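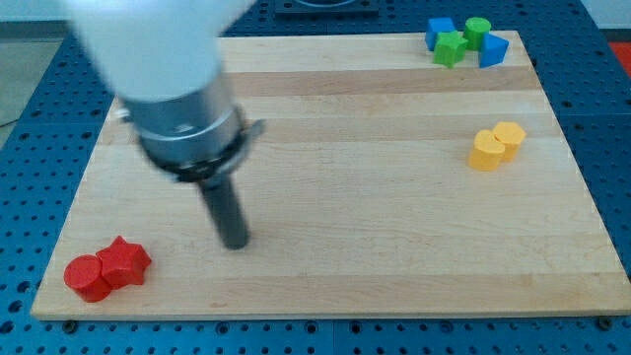

Speaker notes: One finger or two? Comparing end tools for pushing blocks
Zainab Amadi, September 2, 2025

Slide 1. Opening

Good morning, and thank you for coming. My name is Zainab and I work at Drosby with Ekaette Ogbonna, who built half of what I will show. She is in the second row, so please give the hard questions to her.
(Wait for the picture to be seen. Do not start reading the title.)
Tell them the task in one sentence: the arm gets an instruction such as "push the red star to the blue cube", and it must do it by pushing only. It never picks anything up.

Slide 2. The board

The blocks stand on a wooden board with strips in light and darker colour, and the board is on a perforated blue plate. Point to the groups: red at the front left, yellow on the right, blue and green together in the far right corner.
Mention that the stripes gave us trouble in May. Our first colour filter took the darker strip near the back for a yellow block. We changed the threshold and kept the board, because everybody liked the board.
Stars and cylinders behave very differently when you push them. A cylinder on its end slides away to one side if you are a little off centre. A star turns first and then moves. Say this slowly, it comes back on slide 5.

Slide 3. What we compared

Three tools on the same arm:
The single finger, a dark grey rod with a round tip. This is the one in the opening picture.
The Gitura two-finger gripper, kept closed.
A flat paddle, which Ekaette printed.
For each tool we ran 100 pushes with the same list of instructions and the same controller settings. A push was good if the block stopped within 9 mm of the target.
(If somebody asks about speed: we did not change it between tools. The slow test is on the spare slide.)

Slide 4. Results

Do not read the whole table. Only these:
The paddle failed 26 times, mostly near other blocks. It is wide, so it touches the neighbour.
The closed gripper was good in open space, but its flat side caught the points of the star.
The finger failed four times. I was surprised, I had expected the paddle to win.
Be fair here – the finger needs more small corrections, and one run took around twice as long as with the paddle.

Slide 5. Tight groups

Go back to the far right corner of the board in the opening picture. There is a blue cube, a green star, a green cylinder and a blue triangular block, all very close. To take the star out of a group like this, you need a tool that fits between the shapes. The finger is narrow enough if it comes from the open side.
Play the Berrada clip now. It has no sound.

Slide 6. What is still open

We have only one camera position. When the wrist is in front of a block, the controller uses the last known place, and this place can be old.
We did not measure wear of the tip.
Lilley has offered us a softer tip to try. I would like to run the same list with it before we change anything else.

Slide 7. Thanks and questions

Thank Ekaette. Leave the results table on the screen during questions, people always want to go back to it.
If time is short, skip slide 6 and say only the part with the camera.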